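Histberg Floor & Surface Care – Customer Help
Ticket 1177
Status: Closed
Opened: 02/12/2018
Product: Histberg Neutral Floor Concentrate, with Trirnel cloths (item 2507, magenta)
Site: Naqvi building, Clumomlow, ground floor washroom
Subject: Dull streaks on gray marble tile, and lint on everything

Original message

Hi there! I look after the washroom at the Naqvi building and I've got a streak problem I can't shift. The floor is gray marble tile, the glossy kind with veining in it, and when I'm done it looks great until the light comes in low. Then there are these long dull swipes all over it, mostly in the gap beside the toilet and along the dark baseboard. I've been using your concentrate for a couple of months and the first few weeks were fine, so I'm not blaming the bottle (yet!).

Second thing, and it may be the same thing. I switched to the Trirnel cloths because they were on offer, and I'm finding pink fuzz on the toilet lid. White lid, pink fuzz – you can imagine. It also collects down where the base meets the floor.

What I've tried so far: more cleaner, hotter water, and going over it again with a dry cloth. More cleaner made it worse. Hotter water did nothing that I could see. The dry cloth helped for a day.

Update 1

Thanks for the quick reply. You asked how much I'm putting in the bucket and I had to go and look, which tells you something. I've been pouring by eye. I measured what I normally pour and it came to a lot more than the 70 ml on the label. I also found out my bucket is smaller than the one your label has in mind, so I was overdoing it twice over. Oops.

Did a proper 70 ml in a full bucket this morning. Streaks are still there but they look thinner to me. I don't know if that's wishful thinking. I only did the left side of the room, over by the wastebasket, so I'd have something to compare.

Update 2

OK, so you were right that the old residue has to come off first and that the correct dose won't lift it by itself. I did the plain water rinse you suggested, two passes with a change of water in between, no product at all. The first bucket came up cloudy with suds on it!! From a floor I hadn't put any cleaner on that day. I was a bit embarrassed and also kind of delighted.

Things I moved before rinsing, in case this matters to anybody reading the ticket later: the wastebasket and the green plastic basket. I used to mop around the basket because it sits against the wall and I told myself nothing gets under there. Well, it had an outline under it. All four sides, clear as anything. That took a bit of rubbing by hand, kneeling on a folded towel.

I kept the mop wrung out hard near the outlet and wiped that part of the baseboard with a barely damp cloth. I should have been doing that all along. The outlet is on the wall down by there and I don't want to be slopping a bucket underneath it.

After the rinse I left the floor alone overnight. Next morning, low light, no swipes on the left. There was still a dull patch on the right between the two toilets, where it's tight and I can't get the mop head in flat. I've switched to a folded cloth for that bit.

Update 3

Lint news. I'd been washing the Trirnel cloths in with the cotton hand towels, because why run two loads? You asked about that and I sort of knew what was coming. Pulled one of the magenta ones out and held it up to the window and it was full of white towel fluff, which I hadn't noticed because I was busy being annoyed about the pink. So they were shedding a little and picking up a lot.

Washed the whole lot by themselves, no softener, low heat. I was using softener too, by the way. I've got half a bottle left and it's going home with me.

Wiped the lid with a freshly washed one: a few pink fibers. Washed them all again, wiped again: one fiber, and that may have been on my sleeve. I'm calling the lid fixed. I go front to back over the top of the lid in one direction now and turn the cloth to a clean side before I do the rim. Before, I was going in circles and dragging everything back to where I'd started.

One thing that didn't work: I tried a lint roller on the cloths before washing them. Don't bother. It pulled the loops up and I think that one cloth sheds more than the others now. It's been demoted to shoes.

Update 4

Ten days on the right dose and it's still good. I did have one slip – somebody topped up my bucket with more concentrate while I was out of the room (they meant well) and the dull swipes were back that same afternoon. Plain water rinse, one pass this time, gone again. So at least I know what causes it! I've written 70 ml on the bucket lid in marker.

The spot between the toilets took longest. What finally did it was working backward out of the gap with the cloth folded in four and rinsing it every few strokes. I also do the base of the toilet before the floor now, so whatever drips gets picked up on the floor pass.

My order of work at the moment, since you wanted it for the notes:

Basket and wastebasket out of the way
Lid, top of the tank, then down the outside of the base
Baseboard, barely damp
Floor by the wall and in the gap, by hand
Open floor with the mop, toward the door
Everything back once the floor is dry

I'm happy to close this one. If I could ask for anything, it would be a bigger dose line on the cap, since the one I've got is molded in clear plastic and I can't see it without my glasses. Also a note on the cloth packet about washing them separately would have saved me a month of pink fuzz.

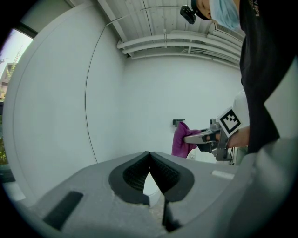 The magenta cloth first, then the marble floor and the toilet with its lid down.
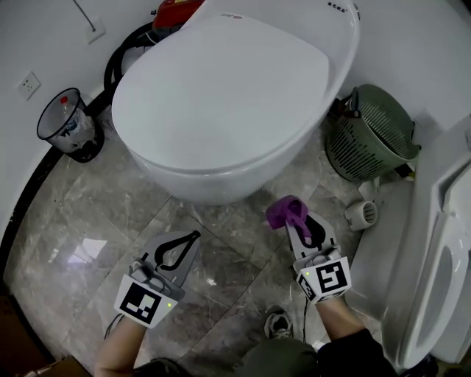
Can I use vinegar to get the old cleaner off a marble floor?

Leave the vinegar out. It's an acid and it can etch marble, and the dull marks it leaves won't wash off. Rinse with plain warm water instead, change the water when it turns cloudy, and repeat until it stays clear.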